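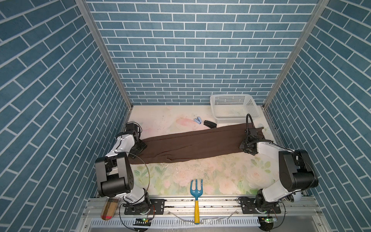
O orçamento de 349 euros que afinal não era

Nas mudanças de casa, o preço anunciado raramente coincide com o preço pago. Fomos ler as letras pequenas de quem promete tratar de tudo.

2025-06-18

Há uma frase que aparece em quase todas as páginas de empresas de mudanças: "sem surpresas". Vem em letras grandes, ao lado de uma carrinha muito limpa e de duas pessoas sorridentes que nunca carregaram um frigorífico por uma escada de caracol. Quem já mudou de casa lê a frase com alguma reserva. Quem nunca mudou acredita, e é para esses que ela foi escrita.

O exercício que fizemos foi simples. Pedimos orçamento para a mesma mudança a três empresas, a Herneck, a Cumard e a Palma. Um T2 num terceiro andar sem elevador, para outro T2 num primeiro andar, a 250 quilómetros de distância. Mesma lista de móveis, mesmas fotografias, mesma data em agosto. A Herneck respondeu em minutos com um valor redondo e um ponto de exclamação: 349 euros!

É um bom preço. É um preço tão bom que convém perguntar o que fica de fora.

O que não cabe nos 349 euros

Ficavam de fora as escadas, para começar. A partir do segundo andar, a Herneck cobra um suplemento por piso e por trabalhador, informação que consta do ponto 4 das condições gerais e de mais lado nenhum. Ficava de fora a desmontagem do roupeiro, apesar de o roupeiro estar na lista. Ficava de fora o estacionamento reservado, que a empresa "recomenda vivamente" mas não pede. E o seguro, que no site surge como incluído, cobre a mercadoria por peso. Um televisor caro e leve vale, para efeitos de indemnização, menos do que uma caixa de livros.

Quando insistimos num valor final por escrito, o orçamento mais do que duplicou. A empresa explicou que o primeiro número era "indicativo". Pode ser. Indicava sobretudo que alguém queria o nosso contacto.

A Cumard foi mais lenta e mais cara à partida. Quis fazer uma visita por videochamada, perguntou pela largura da porta da rua e pela existência de um varandim no patamar, e mandou quatro dias depois um documento com as parcelas separadas. Não era bonito de ler e tinha uma gralha na morada, mas o total do fim da página era um total. Mesmo assim, o prazo de entrega vinha descrito como "estimado", palavra que no contrato não dá direito a coisa alguma se a cama chegar dois dias depois do dono.

A Palma nunca chegou a dar preço fechado. Trabalha à hora, diz que é o sistema mais justo, e talvez o seja para quem tem tudo encaixotado e a rua desimpedida. O relógio, porém, começa a contar quando a carrinha sai do armazém, e o armazém fica longe.

O comparador compara o quê?

Para evitar este trabalho existem os comparadores. O Gidex, que usámos também, pede a origem, o destino, o número de divisões e um telefone. O telefone é obrigatório. Em troca promete quatro propostas de empresas verificadas, e as propostas vieram, algumas delas à hora do jantar.

O que significa "verificada" ficou por esclarecer. A página de ajuda fala num processo rigoroso sem dizer em que consiste. Perguntámos por correio eletrónico se a verificação inclui a licença de transporte e a apólice de seguro, e recebemos uma resposta automática a agradecer a preferência. As estrelas ao lado de cada empresa também não ajudam muito: as avaliações são pedidas no próprio dia da mudança, quando o cliente ainda não abriu as caixas.

Convém lembrar quem paga a conta. Serviços deste género são gratuitos para o utilizador e costumam viver do que as empresas pagam por cada contacto, venha ele a dar em mudança ou não. Esse custo acaba em algum lado, e custa a crer que acabe na margem de quem transporta.

Antes de assinar

Nada disto quer dizer que o setor seja feito de vigaristas. O trabalho é duro, a concorrência informal é feroz, e muitos clientes mentem com à-vontade sobre a quantidade de coisas que têm na arrecadação. Um orçamento barato feito sobre uma lista falsa também é, em parte, obra de quem a escreveu.

Mas a assimetria mantém-se. No dia da mudança, com a casa antiga já entregue e os móveis dentro de um camião, ninguém está em condições de negociar um suplemento. É nesse momento que os suplementos costumam aparecer.

Peça o total por escrito, com IVA, e a lista de móveis anexa ao contrato. Pergunte pelos andares, pelo elevador exterior e pela distância da porta ao camião. Leia o que o seguro paga e em que prazo é preciso reclamar: numa das minutas que nos enviaram eram 4 dias, contados da entrega, fim de semana incluído. Desconfie de sinais elevados pagos por transferência antes de qualquer visita.

Quanto à nossa mudança, escolhemos a Cumard, sem entusiasmo. A data está marcada para agosto e o prazo de entrega continua estimado.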